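Parneleck Tenants' League Asks Sirnura to Show Its Math on "Smart Kitchen" Fee

PARNELECK, 12/17/25 - The Parneleck Tenants' League today called on property manager Sirnura to withdraw a planned kitchen electricity fee of $11 a month until the company can explain where the number comes from.

The fee is set to start in February in all 566 apartments at the Posetti Street buildings. In a letter to renters, Sirnura said "modern countertop appliances" had driven up power use and that the charge would "fairly share the cost of today's cooking habits." The letter did not include a meter reading, a bill or a before-and-after comparison. It did include a drawing of a smiling toaster.

"I have read this letter four times and I still can't find the part where they prove anything," said Willy Leemans, who speaks for the League. "If rice cookers and kettles are costing the building a fortune, fine, show us the bill. We can read a bill."

Sirnura has pointed to a study by the consulting firm Lambrechts, which the company says supports the fee. The League asked for a copy and was sent a two-page summary. According to that summary, Lambrechts surveyed 50 renters about the appliances they own. It did not ask how often the appliances are used or for how long, and no power use was measured in any apartment. The summary then states that kitchen demand is "likely to have risen by 20 percent." No earlier figure is given, so the League does not know what the 20 percent is being compared with. 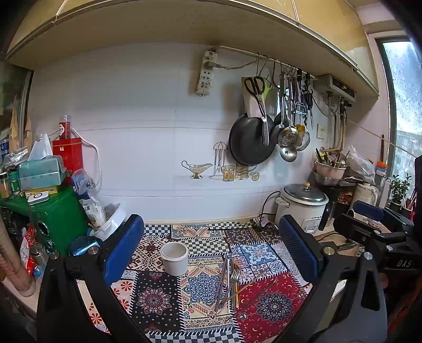 Photo: Parneleck Tenants' League

The League also questions why a flat fee is being sold as a fair one. A renter who eats out most nights would pay the same as a family of five cooking two meals a day. A renter who owns no countertop appliances at all would pay it too. When the League raised this by phone, a Sirnura representative said the fee was "designed with simplicity in mind."

"Simple for who?" said Leemans. "They say it's about usage, and then they charge everybody the same no matter what they use. Those two things don't go together, and I'd like somebody over there to admit it."

Sirnura has said part of the money will pay for "efficiency upgrades." The League notes that a similar promise came with the laundry room surcharge, and that renters have yet to receive a list of what that surcharge bought. The hallway lights at Posetti Street, which burn day and night, are not mentioned in the company's letter or in the Lambrechts summary.

The League is asking Sirnura to release the full Lambrechts study, share the buildings' electric bills for the past two years, and hold off on the fee until renters have had time to look at both. It is not asking renters to withhold payment, and it has not taken a position on whether some kind of charge could be justified.

"Maybe the costs are real," Leemans said. "I'm willing to be shown. So far I've been shown a toaster."

Renters who have received the letter are asked to keep it along with the envelope, as several copies appear to have been mailed after the comment period listed inside had closed.

About the Parneleck Tenants' League
The Parneleck Tenants' League is a dues-funded group of renters in the Posetti Street buildings. It takes no money from landlords, management companies or political campaigns.

Media contact: Willy Leemans, Parneleck Tenants' League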